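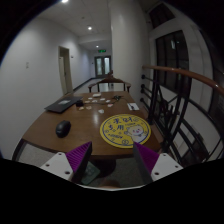 Rasance Console Table, Long
By Vonov
Product code RC-L
In stock at the Jistance Arcade branch, ground floor, by the west entrance

The Rasance is a narrow console table made for hallways, shop entrances and the waiting areas of salons and boutiques. It takes up very little floor and still gives you somewhere to put a lamp, a vase and the post. We have stocked it since the arcade opened, and it remains the piece most people ask for by name.

The top is solid beech, stained and finished with a hard lacquer. Edges are rounded by hand. The legs are bolted on from underneath, so no fixings show once the table is standing. There is one shallow drawer, which can be fitted to open from the left or the right.

Sizes and weight
Depth: 35 cm
Weight: 40 kg
Drawer: one, felt lined
Maximum load, evenly spread: 70 kg
Length and height: made to order, see the card in the showroom

Finishes
Natural, chestnut, walnut stain, black. Chestnut and natural are held in stock. The other 2 are made to order and take a little longer. Stain varies from batch to batch, so if you are buying a pair please order them together. Samples can be borrowed from the desk against a small deposit.

Designer
The Rasance was drawn by Matilde Ramalho for Vonov. She had been asked for a reception desk and found that the clients kept their receptionists standing, so the desk lost its back panel and most of its depth. The matching mirror came a year later and is sold separately.

Delivery and assembly
Delivery is to the room of your choice within the city. Two people bring the table and fit the legs, and they take the packing away with them. Please measure your stairwell and any lift before ordering - the top is one piece and does not fold or divide. We can't hoist through windows. Arcade tenants can have deliveries made before the shops open, by arrangement with Armindo Torres at the service entrance.

Care
Wipe with a soft, barely damp cloth and dry straight away. Do not use spray polish, which leaves a film on the lacquer. Put a mat under anything hot. Small scratches can be treated with the Rieger repair stick in the matching shade, sold at the desk.

Returns
Stock finishes can be returned unused within 35 days. Made-to-order tables can't be returned unless faulty. Keep your receipt.

Goes with
Rasance mirror, tall
Rasance bench, two seat
Rieger brass lamp, small

Questions about this table: ask for Ilídio Brandão in Furniture. Trade and shop-fitting orders are handled by Valter Figueiredo, mornings only.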